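A few notes on photographing the moon with a long lens, from four nights in April. Thread.

1/ The moon moves its own width in two minutes or so. At 1,393 mm equivalent it slides out of the viewfinder while you are still fiddling with focus. Start with it near the edge it's coming from and let it drift in.

2/ I shot from the parking area at Fludurgate. There's a radio mast on the ridge and I wanted the moon sitting right behind it. First night I was too far left and missed it completely.

3/ Kamil Bartoš told me to work it out on a paper map before leaving the house. Draw a line from the mast along the moonrise bearing, then stand somewhere on the other end of it. He was right. Second night I had it lined up.

4/ Distance matters more than the lens. The mast looks small from far off and the moon stays the same size, so the moon looks huge next to it. Walk closer and the effect goes away. 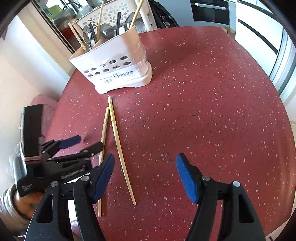 Two black grippers and the red tabletop.

5/ Exposure: the moon is a sunlit rock, so treat it like one. I was at 1/250, f/8, ISO 400 once it was well up. Near the horizon it's a lot dimmer and you have to keep changing settings.

6/ Turn off stabilization on a tripod if your lens gets jumpy. Mine does. Use the self-timer too – touching the shutter button was enough to blur half of the first night.

7/ Warm air over the road made the edge of the moon wobble. Nothing to be done about that except take a lot of pictures. I came home with 631 files over the four nights and kept 9.

8/ Third night was cloud from start to finish. Mervyn Dobson drove out as well and we sat in his car and ate sandwiches.

9/ Fourth night was the good one. Clear, no wind, moon came up orange and a bit flattened at the bottom. The flattening is the atmosphere bending the light, it's in every picture.

10/ No composites. Every picture I kept is a single exposure, cropped and with the contrast raised a little. I'll post the mast one when I've cleaned the dust spots off it.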